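Memorial page for my aunt won't save past the photo step
Ticket opened by family account, Pakzad plan

Hi again, me with the obituary page! I've been building it in Flisel for the funeral home in Clilholm, and the text saves fine until I add pictures. Then I get "entry too long" and the whole service section goes blank (the visitation times too, ugh).

Tried so far: logged out and back in, switched browsers, pasted it as plain text. Same thing. My write-up is under 3000 characters, I checked twice. I did cut it down to 1000 and it saved, so I put the rest back in 2 chunks and it broke on the second one. 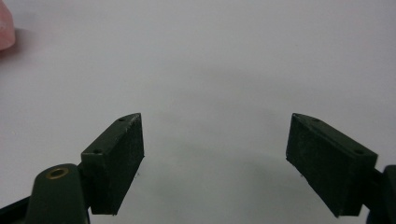
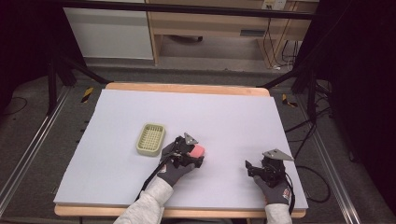 Attachments: gripper close-up; table with basket

Update: turned off the Ciker guestbook add-on and everything saved on the first go, photos and all. Turned it back on and the error came right back. So it's the guestbook! I'm leaving it off for now, but cousins keep asking where to sign, so can you fix it within 7 days?

Last updated April 9, 2018
Contact support | © Flisel | Back to top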